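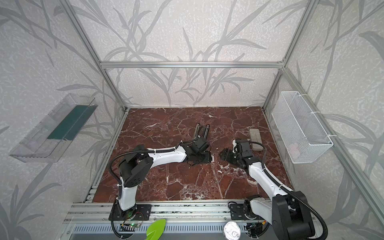 Mar 12, 2023

Rain until lunch, then that thin watery sunshine that makes you think you ought to be outdoors, so out to the garage I went with a mug of tea and the good radio. I had promised myself I would get the mirrors on the Verau before the weather turned properly nice, and for once I have kept a promise to myself, or half of one anyway (the left half, as will become clear).

The old ones have annoyed me ever since I brought the bike home. They are perfectly decent mirrors if what you want to look at is your own elbows. Whoever had her before me had fitted short stems, I suppose because they look neat in photographs, and for two summers I have been riding along doing a sort of chicken movement with my arms every time I wanted to know what was behind me. So over the winter I saved up a little and ordered the longer bar-end pair from Skedico, in the satin black, and they have been sitting in their box on top of the freezer ever since, being moved every time anybody wanted peas.

The left one was a joy. The old one came away with hardly a grumble, the new one slid in, I did up the bolt and that was that, and I stood there swinging it back and forth on its joint like a child with a gate. Lovely action, stiff enough to stay put and not so stiff that you wrench the whole bar round. Then I moved on to the right, feeling very pleased with myself, and spent the rest of the afternoon on one bolt.

It had rounded, of course. I tried the proper key, then the next size up with a bit of rubber band laid over it, which I read about years ago and which has worked for me exactly never. I gave it a good soak in penetrating oil and went in for soup. I came back, tried again, said something I am glad the radio was loud enough to cover, and gave it another soak. In the end I put everything down and wiped my hands, having learned from the business with the chain guard that the moment I start looking at the hammer is the moment to stop. I shall get one of those extractor sets from the shop in Dalthorpe, and it can sit there and think about what it has done in the meantime.

So she has one new mirror and one old one and looks as if she is raising an eyebrow. I am rather fond of it, though I wouldn't want to be seen at the café like that.

As I still had the overalls on I thought I might as well do the small things, and the small things turned out to be the nicest part of the day. I changed the grips, which I had been putting off because the last time I did it I used hairspray and smelt like my grandmother's wedding photographs for a week. This time I used warm soapy water and patience, and they went on beautifully, a sort of ribbed dark brown that goes with the seat much better than I dared hope. I polished the tank badge. I also found the missing rubber plug for the frame, the one I turned the place upside down for in August, sitting in the bottom of the tin where I keep the fuses. I have no memory of putting it there, but it looked quite at home.

Then I spent far too long with the Jelínek catalogue open on the bench, which is a dangerous thing to leave lying about. They do a luggage rack now that fits my year without drilling, and I have been wanting one since the trip to the coast, when I rode 200 miles with a rucksack on and couldn't turn my head properly until the following evening. It is not cheap. There is a plain one and a polished one, and the polished one is £20 more for no reason except that it is shiny, and I know perfectly well which I shall end up with. I have turned the corner of the page down and put the catalogue back on the shelf behind the paint, so that I have to make a bit of an effort to get at it.

I did start her up before I came in, just to hear her. She took a moment, being cold, and then settled into that uneven little tick-over that I ought to sort out and secretly like. I let her run for 10 minutes with the door up and sat on the step with what was left of the tea. The blackbird that sings from the gutter wasn't put off in the least. I thought about the road out past the reservoir, and whether the council has filled in that awful hole by the bend, and whether my boots will do another year if I see to the stitching.

My hands are still not really clean, there is a black thumbprint on this page already, and my back knows that I spent the afternoon crouching. Supper was toast, because I couldn't face chopping anything.

To remember: extractor set, copper grease (the tin is down to the scrapings), ask about the tax before it runs out, and take the old left mirror out of the kitchen, where I seem to have left it next to the bread.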